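Gireo (robot arm)

Gireo is a tabletop robotic arm built in a shared workshop in Kereama and used mainly for picking up small wrapped objects and moving them between containers. It is the second arm made there, after the shorter-lived Rustora, and is often described by its builders as a low-cost alternative to commercial arms. That description depends on leaving out the labor.

Construction

The arm is bolted together from printed brackets and hobby-grade motors. The parts list published with the plans comes to 800 dollars, but it omits the printer, the power supply and replacement gears. The build log records 52 evenings of work before the first complete motion, a good share of them spent on the wrist joint, which was redesigned 3 times. The plans still contain the second version of the wrist, and people who have followed them report having to file the bracket by hand.

Control software

Gireo runs on Zevine, a set of scripts written at the same workshop. Zevine records a person guiding the arm and then repeats the motion with small corrections. Its authors call this learning. Critics on the project's own message board have argued that most of the corrections are fixed offsets, and that moving a bowl a short distance is enough to spoil a run.

Candy task

The usual test asks the arm to transfer wrapped candies from a bowl to a cup. The project page lists 2194 logged attempts but gives no success rate – the log does not separate clean transfers from drops or double picks. Twisted wrappers are easier to grip than smooth ones, so results with candy say little about other objects. A harder test using loose screws was announced in November and has not been published. 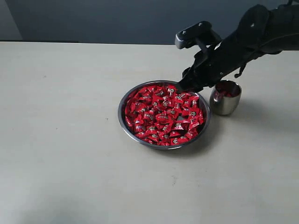 Gireo at the candy task, with its gripper at the edge of the bowl and the steel cup alongside.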